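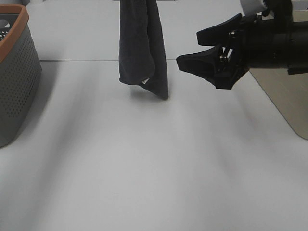
Tustdale Towels

README, last touched in June

Tustdale Towels is a set of records of household cloths being picked up, hung, shaken out and folded. It is mostly towels. There were going to be napkins as well, but the napkins were borrowed for a lunch and came back with opinions of their own (soup).

What's in it

960 clips, covering 104 different cloths. Hand towels make up the bulk, followed by dish towels, bath towels and a small, sulky group of washcloths. Each clip has one cloth in it. Clips run up to 70 seconds; most of the long ones are bath towels, which fold the way a tent goes back in its bag.

Folders

hanging/ -- cloth held up off the table, any grip point
flat/ -- cloth laid out, more or less square
folded/ -- halves, thirds and quarters
heap/ -- everything else, and the most honest folder of the four

Labels

Every clip has a line in cloths.csv with the cloth number, color, size class, starting state and ending state. Color is whatever the labeler called it. Austra Kairys says charcoal, Tobias Okafor says dark gray, and the file contains both. Merge them if it bothers you. It bothered Austra.

The care_label column says yes if the little sewn-in tag shows at any point in the clip. We added it late, after noticing that a white tag on a dark towel is easily the brightest thing on the cloth and that our first corner finder was extremely fond of it. If you are looking for corners, check your results on those clips first.

Corners are marked only where they can be seen. A corner tucked inside a fold gets no mark, even when everyone in the room is sure where it is.

Splits

The test split is 168 clips. No cloth appears in both train and test. Version one broke this rule with a pair of dish towels that turned out to be the same dish towel, before and after a hot wash.

Known problems

Cloth 31 was entered as a bath towel. It is a bath mat. It stays in because removing it renumbers everything.

"Thirds" is used generously.

Some dark cloths have lint on them, and lint has been marked as a pattern in a few rows. Corrections welcome.

Related sets

Numora Linens uses the same column names, so the two can be loaded together. Flistdale Socks does not, and matching it up is left to people with more patience.

Contact

Send label fixes to Tobias and folding advice to Austra, who has asked for none.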